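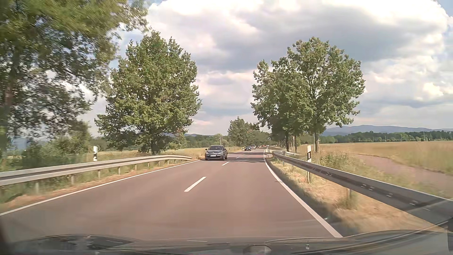

Do I have to keep my cable box plugged in until the very last day of service?
Keep it plugged in until your streaming setup has run a full evening on its own. After that you can unhook it whenever you like, even if the account has days left on it, so long as you hang on to the power cord and the remote for the return.

Home check before dropping pay TV
Ruvdale Library, Home Viewing Help Desk
Checked and commented by Solomiia Stelmakh
Last gone over March 1, 2019

I wrote this list out after a winter of helping neighbors move from cable to streaming, and it has grown a good deal longer than the half page I had in mind (those of you who know me won't be surprised!). Go through it with a pencil. Mark each line OK, FIX or DOESN'T APPLY, and write yourself a comment, even a short one. The comments under each line are mine, from my own house and from the homes I've been asked into.

SECTION A. BEHIND THE TELEVISION

A1. Power strip has a surge rating printed on it and no scorch marks, cracks or loose sockets.
Result: FIX
Comment: Ours was older than my marriage, I think, and one socket wiggled. I replaced it the same afternoon. If yours feels hot when you put your palm on it, switch it off and let it rest before you do anything else.

A2. No power strip plugged into another power strip.
Result: OK
Comment: This is the one I find most often in other people's homes. A streaming stick comes with its own little adapter, and a new router comes with a big square one, and before long there is a second strip hanging off the first. Please don't. Get one longer strip with wider spacing and plug it straight into the wall.

A3. Air can move around the router and the box.
Result: FIX
Comment: My router lived in a closed cabinet under a stack of board games. It now sits on top, where I dislike looking at it, but the evening dropouts have stopped.

A4. Cords don't cross a walkway or run under a rug.
Result: OK
Comment: Lukian Harasym ran his along the baseboard with adhesive clips and it looks very tidy. I did mine the same way, less tidily.

A5. Television is strapped or bolted so it can't tip.
Result: OK
Comment: Check again after you've been tugging at cables back there. I had pulled ours a good three inches out of line without noticing.

SECTION B. THE OLD COAX LINE

B1. Outside cable is grounded where it enters the house.
Result: OK
Comment: Look for the wire running from the metal block to your ground rod. Leave that ground alone when service ends, particularly if your internet comes in on the same line! If you see bare or dangling wire, call the company or an electrician and keep your hands off it.

B2. Unused coax ends indoors are capped.
Result: FIX
Comment: Two bedrooms had open ends. The little screw-on caps cost next to nothing, and the hardware store on Plindden Road keeps them in a drawer by the doorbells, so do ask.

B3. Rooftop antenna, if you're adding one, is well clear of power lines and properly grounded.
Result: DOESN'T APPLY
Comment: We use a flat indoor one stuck to the window for the local news. Arsen Yurchenko does have a mast, and he hired it out, and I was very glad he did. I wouldn't want any of you on a roof on account of something you read on my list.

SECTION C. CALLS FOR HELP AND ALARMS

C1. Home phone still works without the TV bundle.
Result: FIX
Comment: Please read this one twice. Our phone was part of the bundle and would have gone dead along with the channels. Call and ask in plain words which services will stop, on which day, and write down the name of the person who told you.

C2. Burglar alarm, smoke monitoring or medical pendant doesn't depend on that phone line.
Result: OK
Comment: Stefaniia Zhuravel found her mother's pendant did depend on it. They kept the old line until the pendant company had sent a cellular base and they had pressed the button together and heard a person answer.

C3. You have another way to get storm warnings when the internet is out.
Result: OK
Comment: Battery radio, kitchen drawer, fresh batteries in March.

SECTION D. THE ACCOUNT AND THE EQUIPMENT

D1. Early-ending fee checked.
Result: OK
Comment: Ours would have been $270, so we waited out the contract. I was cross for a bit and then I got over it.

D2. Monthly cost of the new setup added up honestly, internet included.
Result: OK
Comment: We save $63 a month. Internet by itself costs more than it did inside the bundle, so get that price before you start daydreaming.

D3. Every box, card and remote listed with its serial number.
Result: OK
Comment: Take the list to the counter and come home with a printed receipt. Keep the receipt for a year at least.

D4. New passwords set on the router and each streaming account, all different.
Result: FIX
Comment: Still working through mine. Tyra Kristiansen at the desk will sit down with you if you'd like company for this part.

Lines still open at my house: D4, and one bedroom cap from B2 that I dropped behind the dresser.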